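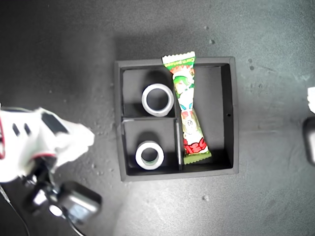 4.3 Defining Tray Regions and Checking Object Detection

This section describes how to register a divided tray in Sterna and how to confirm that the perception module reports its contents correctly before a motion plan is requested. Complete the camera calibration in Section 4.2 first. Users who are updating an existing cell should also read the note on stored regions at the end of this section.

Before you begin

The overhead view must be live in the Perception panel, and the arm must be in Hold. Your account must have the Cell Editor role. Operators with the Viewer role can open the panel but cannot save regions.

CAUTION: Hold stops planned motion only. It does not remove power from the arm or the gripper. Follow the lockout procedure in Section 2 before placing a hand inside the work area.

Registering the tray

1. In the Perception panel, select Regions, then New Container. Sterna freezes the current view and displays it for editing.

2. Select the four outer corners of the tray in clockwise order. Place each point on the top edge of the wall. Do not place points on the shadow outside the tray; on a dark gray surface a black wall and its shadow can be difficult to tell apart. Raise the Display Gain slider if needed. This setting changes the screen only and has no effect on detection.

3. Select Add Divider and draw each internal wall from end to end. For a tray with three compartments of the type used in this guide, draw the full-height vertical divider first, and then the short horizontal divider that meets it from the left. If the short divider is drawn first, Sterna has no wall to attach it to and will extend it across the whole tray.

4. Name the compartments. The names UPPER_LEFT, LOWER_LEFT and RIGHT are used in the remainder of this guide. Names may contain letters, numbers and underscores, up to 28 characters.

5. Enter the wall height and select Save Container.

Note: Small holes in a tray wall do not need to be drawn. The wall is stored as a solid surface for collision checking.

Checking the detection result

6. Select Detect Once. Each object found is listed with an outline, a class, a compartment and a status.

7. Compare the list with the tray. With two rolls of white tape in the left compartments and a candy wrapper lying across the tray, the expected entries are as follows:

tape_roll – UPPER_LEFT – status CONTAINED
tape_roll – LOWER_LEFT – status CONTAINED
wrapper – RIGHT – status OVERHANG

8. Open each tape_roll entry and confirm that the outline has both an outer and an inner edge. The floor of a black tray shows through the core of a roll lying flat, and the planner must treat that area as open. If the inner edge is missing, turn on Allow Holes in the class settings and repeat step 6.

9. Open the wrapper entry. OVERHANG means that part of the object extends past the outer wall. The compartment shown is the one that holds its lower end. Confirm that the outline runs as a single shape from one crimped end to the other.

Note: Long objects with mixed printing are sometimes reported as two or more pieces, particularly where the body narrows. If this occurs, select the pieces, choose Merge, and then choose Save as Correction. Corrections are sent to the Stilton labeling queue and do not change the active model.

10. Select Arm Mask and confirm that the gripper, including any cover fitted to it, is shaded in full. A loose cover may fall outside the arm model. Increase Mask Margin until no part of the cover appears in the object list.

CAUTION: Do not increase the margin so far that the mask reaches the tray. Objects under the mask are not reported, and the planner will treat the space as free.

Requesting a plan

11. Select an entry and choose Preview Plan. An object with the status OVERHANG is planned with added clearance above the wall it crosses. If no path is found, Sterna returns code 111 and the arm remains in Hold.

Note on stored regions: Containers saved before the February release do not include wall height and must be registered again.

Section reviewed by Rodica Furtună and Hryhorii Zakharchenko, 12/09/2018.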